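Casia hand towels, light pink and pale green - my review after three months
Posted on Monday, June 28, 2021

I bought these towels in March, and I wanted to wait before writing, because every towel is nice in the first week. English is my second language, so please forgive me if some sentence is a little stiff.

First the reason for buying. My old towels were from Dament. They were thick and beautiful, but on our balcony they needed two days to dry, and in winter they started to smell. I looked for something thinner which is still a real terry towel, with loops, and not the waffle type. The shop had Casia and Zelix next to each other. The Zelix was cheaper, but I did not like the edge, the stitches were already coming out on the one in the display. So I took Casia, two colors, pink and green.

Touch and absorbing. The loops are short and quite dense. On the first day the towel pushed the water around and did not drink it. This is normal for new terry, I think, but with these it took longer than I am used to. After the third wash it became good. Now I can dry my hands with one corner and the rest of the towel stays dry. For drying hair it is too small, do not buy it for this.

Washing. I wash at 40 degrees with other light things, with no softener. The green one gave a little color in the first wash, only in the water, nothing on the other clothes. The pink gave nothing that I could see. There was a lot of fluff in the filter the first two times and then almost none. My washing powder is Anozie, the one without perfume, and I have not changed it, so I can compare with the old towels in a fair way.

The color. On the package the pink is stronger than in real life. My pink is very light, and in some light it goes a little to lavender. If you want a real rose color for your bathroom, you will be disappointed. I like it pale, it goes well with white tiles. The green is also pale.
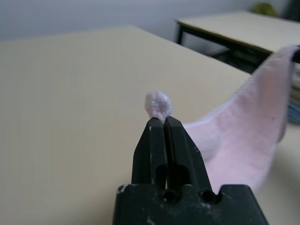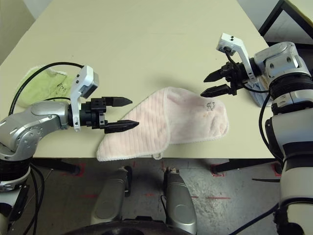 Folding is a thing I care about more than most people, I believe. My shelf is narrow, so I fold in half the long way, then in half again, then in three parts. A good towel lets you do it fast. You take a corner, bring it to the other corner, and the edges meet. With the Casia the edges met perfectly when it was new. After many washes the pink one has become a little shorter on one side, so one corner always looks out from the pile. It is a small thing, but I see it every time I open the door. The green one kept its shape better, and I do not know why, they were washed together.

Because the cloth is thin, the pile stays low. Where I could put four Dament towels I can now put six of these, and the door still closes. They also do not slide when I pull one from the middle - the loops hold each other a little.

Some things I do not like. The hanging loop is too short for my hook, I must push it with two fingers every time. Also the towels are sold one by one and the colors are not always in the shop together. I had to go two times for the green.

Drying time was my most important point, so I paid attention to it. In spring, with the window open, a towel that I hang in the evening is dry in the morning. On rainy days it needs until lunch. The smell problem has not come back at all, and for me this is already enough reason to keep them.

Would I buy again? Yes, but I would take more of the green and fewer of the pink, only for the shape. If you have a big family and a tumble dryer, maybe the thicker Dament is still the better choice for you, it is softer on the face and with a dryer the long drying does not matter. For a small bathroom and a balcony I would stay with Casia.

My rating is 9 from 10. I take away one point for the corner that looks out and for the short loop together. I have not tried the bath size yet. If somebody has it, please write in the comments if it also gets shorter on one side, I am thinking to order it before autumn.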